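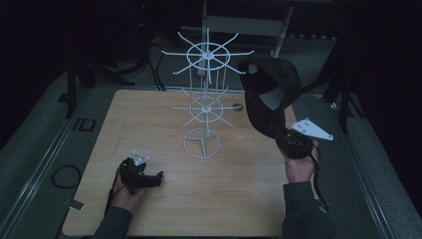

Cap rack station, both hand-held grippers in use.

Gripper comparison – bench safety and inspection checklist, with my comments
Checked by: Jeferson Figueiredo
Read over by: Hildegard Brandes
Date: 23/05/2021
Units on the bench: Voltov pair (left and right), Xiong pair (left and right)
Task: hanging soft goods on the wire rack and taking them off again

Hildegard asked me to write the comments the way I'd say them out loud, so that's what you're getting. I marked every line OK, FIX or WATCH. OK means go ahead, WATCH means go ahead but look at it again at the end of the session, and FIX means the unit goes in the bin by the door until somebody has dealt with it. The cap task took up most of the day, and most of my comments come from there.

1. The table and what's on it

1.1 Tabletop clean, no splinters or sticky spots – OK
Wiped it down before we began. Bare wood grain is nice for the cameras and I'd keep it. The last cloth we put over it slid every time a finger pad touched down.

1.2 Rack stands flat and doesn't rock – OK
I pushed it from all four sides with one finger. The base is just a ring with three rods across it, so it's lighter than it looks, and a hard pull up high will bring the whole thing with it. If it starts to go, let it go! Don't try to catch it with a gripper in your hand.

1.3 Spoke ends on the rack – WATCH
The spokes stick out past the rings and they come to points. Face stays back, please. I caught myself leaning right in to see whether a cap was seated, and that's a good way to get poked in the eye. Safety glasses for anyone working closer than arm's length, and yes, Hildegard, that includes me.

1.4 Hole in the tabletop near the right side – WATCH
Nothing goes through it at the moment as far as our task is concerned. Small screws love a hole like that, so do your pad changes somewhere else.

2. Floor and cables

2.1 Walkway clear – FIX, then OK
There was a loop of cable on the carpet to the left. I moved it before we changed operators. We've had this line on the list since November and I still write FIX on it nearly every time.

2.2 Gripper cable has slack – OK
The right-hand cable should hang in an easy curve below the hand. If you can feel it tugging when you reach for the top ring, stop and get more slack before the next try. Feeding it under your sleeve is not a solution (I've tried it, it was awful).

2.3 Stands behind the table steady – OK
Both of them. Check that the legs are spread all the way and locked, and walk around the feet.

2.4 Sleeves – OK
Long sleeves are fine if they're snug at the wrist. Anything loose gets pushed up or taped. The Xiong handle has an open slot right where a cuff wants to go, and that goes in my notes as a point against it.

3. Gripper bodies

3.1 Mounting plates tight – OK
White triangular plates, one per unit. Try to wiggle each plate with your thumb. If it moves, snug the screws by hand, a quarter turn at a time. The larger plate sticks out a good way to the side, and you will bump it on things until you get used to it. I bumped it on the rack twice.

3.2 Inserts flush – OK
Run a fingertip over every brass insert. You're feeling for one that has started to lift out of the plastic. None had on the Voltov pair. On the Xiong left unit one was a hair proud, so I wrote that up separately and set the unit aside till Hildegard had a look. She was happy with it, and it went back on the bench.

3.3 Fingers open and close all the way – OK
Ten full squeezes per unit with nothing in the jaws. Listen while you do it. A dry squeak is fine for now, but a click at the same spot each time is a FIX.

3.4 Pinch points covered or known – WATCH
Keep your other hand away from the rail at the base of the fingers. It's a narrow gap and it closes faster than you'd think! The Voltov is stiffer here and I like that, because you have to mean it when you squeeze. The Xiong closes with hardly any effort – easier on the hand by the end of the day, worse for anyone who forgets where their thumb is.

4. Finger pads

4.1 Pads fully seated – OK
Press each pad from the side. It shouldn't slide or tilt.

4.2 Pad surface whole, no tears – FIX
The right finger's foam pad has a torn upper corner where the surface has peeled away. It still held the mesh, but a frayed corner can snag on a knit, and crumbs of foam will end up in the cap. Swap it before the next session. Spares are in the Zostell drawer, second from the top, and there were 107 left in there when I closed it, so nobody needs to be stingy.

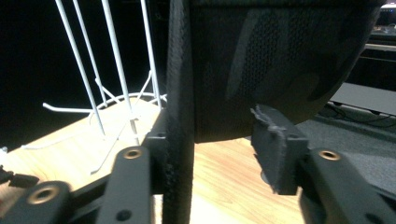
4.3 Pads match left and right
WATCH. Once you put a new pad on one side the other one will feel thin. Change them as a pair if you're comparing grip, or you'll be comparing pads. I learned that one by throwing out an afternoon of notes.

5. Handling the goods

5.1 Grip by the thick edge where there is one – OK
Mesh alone folds up in the jaws and you lose track of where your fingertips are. The padded edge gives both units something to bite on. Of the two, I prefer the Voltov for this by quite a bit. The Xiong got there too, but I was squeezing harder than I wanted.

5.2 Don't pull against the rack – WATCH
If fabric hooks on a spoke, go back the way you came. Lift, back off, try again. Pulling through bends the spoke, stretches the mesh, and loads the inserts sideways.

5.3 Dark goods visible to the operator – WATCH
Black fabric against black fingers is hard on the eyes, and the room behind the table is dim. Please take your breaks. I'd love another lamp on the Vavwood side of the room if we can find one that doesn't glare off the white wire.

6. Running tally and sign-off

Squeezes logged on the Voltov right unit to date: 3,351
Tries logged for this task, both pairs together: 162

Open items: new pads for the right unit (4.2), a permanent clip for the floor cable (2.1), lamp (5.3).

My pick so far is the Voltov for mesh and anything floppy. I'd want another round with stiffer goods before I say that about everything, and I want Hildegard to do a full session with the Xiong, as her hands are smaller than mine and the lighter squeeze may suit her better.

Hildegard's note: agree on the pads. I'll take the Xiong next time. Please put the glasses back in the tray when you leave.

Signed off for use with the open items listed. J.F.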